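Anholm Table Set
Tabletop, striped placemat and wire basket

We love a table that looks better once people start eating at it. The Anholm top comes in a pale beige wood grain with fine lines in tan and cream, and the corners are rounded, so squeezing past with a full plate is no trouble at all. Coffee and tea leave their mark on any light surface, of course. Wipe up with a damp cloth and a drop of dish soap, going with the grain.
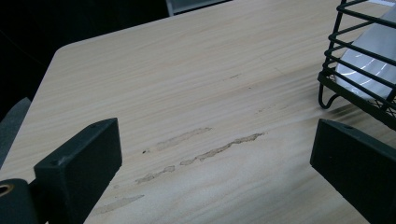 Anholm top in pale beige, with brown stains along the grain.

The Quaye placemat is the piece we reach for most! It's woven, with broad bands of white and taupe-brown and a white border strip, and it looks great set at an angle. Shake out the crumbs, sponge it down and lay it flat to dry. It comes in packs of two or five. 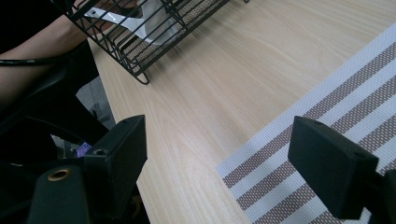
Quaye placemat on the light tabletop, black wire basket behind.

Then there's the Etis basket, a simple rectangle of thin black metal bars, open on the sides and bottom so you can see what's in it. Yogesh Joshi in our store keeps his serving spoons in one and carries the whole lot out to the patio (he has three of them now, and we understand completely). It lifts easily off the table when you need the room for dinner.

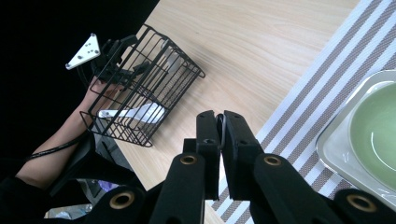 Ordering and delivery

Placemats and baskets ship in 3 days. Tabletops take longer, so please ask Mareike Teuber for a delivery date before you order. All pieces are sold separately.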